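How a Robot Arm Learns to Put Things Away

A robot arm does not know what a pen is. It has motors, a gripper and a camera, and it can move each joint when a computer sends it a number. Somebody has to show it which numbers to use. One way is to show it the task by remote control. This is called teleoperation.

In teleoperation, a person moves a controller and the robot arm copies the movement. If the person turns a wrist, the robot turns its wrist. If the person squeezes, the gripper closes. A run from start to finish is called a demonstration.
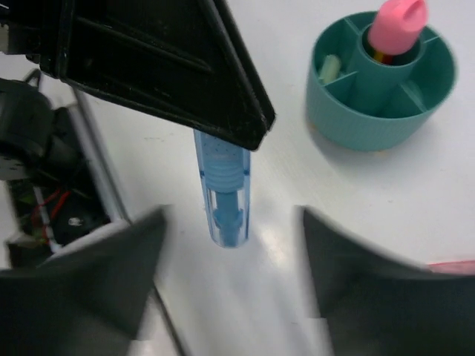
Hondside, October

The pen is a hard object for a gripper. It is narrow and smooth. A camera on the wrist of the arm gives the operator a close view of the two fingers, the pen and the teal holder on the table. The same view is saved for the computer.

While the operator works, the computer records two things many times each second: what the cameras see, and the position of every joint. Later, a program named Podell compares them. It looks for patterns, such as where the fingers were when a pen was between them.

One demonstration is not enough. The Hevono project plans 60 for each small object, and its full collection holds 2,612. The objects start in different places, so the program cannot simply repeat one path.

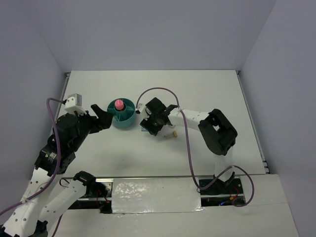

Hondside, 2020-11-22

A second camera views the whole table. It shows both arms and the round container between them. The wrist camera is good for small distances – the gap between a finger and a pen. The wide camera is good for large ones, such as how far an arm must travel.

Mistakes are recorded too. If the operator drops an object and picks it up again, the program can learn how to recover. Runs with a camera fault are thrown out. Nearly 40 were removed in the first month. 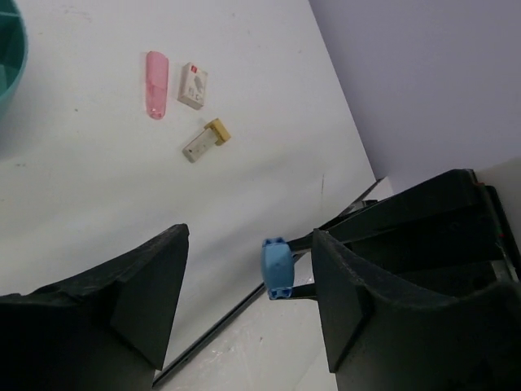

Try It Yourself: Be the Robot

You need a partner, a cup and 3 small objects.

1. Put the objects on a table and close your eyes.
2. Your partner gives short commands: left, right, down, close, open.
3. Move only when you hear a command. Try to put each object in the cup.
4. Write down the commands that worked. Move the objects and use the same list again.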